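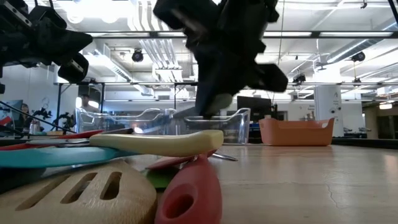 Puneo will open a kitchen tool lending program in June at its Trulomow building, giving residents a place to borrow cooking utensils and small kitchenware at no charge. The program starts with 1,660 donated items, most of them hand tools that came out of crowded drawers. Sorting is done on wooden tabletops, where wooden and silicone utensils are laid out together, a slotted wooden spatula next to a cream-yellow one, before they are assigned to sets. Each set goes out in a plastic bin with a printed list taped inside the lid.

Puneo has prepared 100 starter sets for people moving into a first apartment. A starter set holds a spatula, a serving spoon, a dinner knife, a grater and a can opener. Borrowers may keep a set for up to eight weeks and renew it once. Single items can also be checked out for a weekend or a holiday meal.

The collection drive was run with Drudia, a housewares repair shop, and Kowalchuk, a moving company that picked up donations along its regular routes. Drudia checked handles and blades and set aside 444 pieces for repair. Those pieces will be added to the shelves as they are finished.
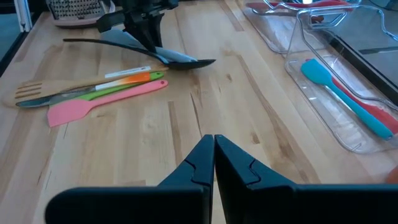
Jocelyn Wong said that she had given away two full drawers of utensils and still had everything she cooks with, and that she hoped the lending desk would take baking pans next. Puneo is looking at pans and mixing bowls for the fall, depending on shelf space.

Donations are accepted at the side entrance from 10 a.m. to 4 p.m. Items should be washed and dry. Cracked plastic, loose blades and nonstick tools with worn coating can't be accepted. Electric appliances are outside the program for now.

Registration takes a photo ID and proof of address. Forms are available at the front desk.

Contact: Puneo Press Desk, Trulomow Building | Copyright Puneo. All rights reserved. | Back to top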